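A Kitchen With No Cook in It Yet

By half past nine the line outside Siltance's open day already ran past the loading dock, and I was in it, holding a paper cup of coffee and feeling about eleven years old. The company makes software that teaches robot arms to do chores. Once a year, in August, it opens its workshop and lets anyone walk in.

The first room was the loud one. A pair of arms were sorting hardware into bins, and a crowd of kids had worked out that they could mix the bolts back up and make the machines start over. The engineers let them! One arm fumbled a washer, paused, went back for it and got it, and the whole room cheered.

Past that is the part I had come for. Siltance does most of its teaching inside a simulator called Fuvia, where an arm can practice in a kitchen that exists only on a computer. You can rearrange the counters overnight, swap out the stove, or drop a pan as often as you like without anyone reaching for a mop. The team told us that a new task gets 500 practice runs in Fuvia before it is tried on a real machine, and that the computers get through a batch of those in 72 minutes. They ran one on the big wall screen while we stood there, and I stayed for three rounds of it (my coffee went cold, and I didn't care).

What surprised me was how much of the talk was about plain kitchen problems. How far does a drawer stick out? Where does an elbow go when the hand is busy? One engineer spent more than 20 minutes on cabinet doors alone, drawing hinges on a whiteboard, and people kept asking her for more. 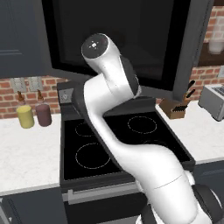 Reach was the subject I kept coming back to all morning. A person at a stove leans, shuffles and ducks without giving it a thought, but an arm has to fold itself into whatever room it has. In the Fuvia kitchen that means a white arm curving up over a black cooktop, with a range hood behind its top joint and a knife block and a toaster on the counter to the right. Once you start looking at a kitchen that way, you see elbows everywhere.

After lunch a real arm in the back room got its turn at putting away cups. It was slow, and it set one down so gently that the man next to me whispered "good job." The staff plan to have it loading a dishwasher by next summer, and I have already asked when the doors open.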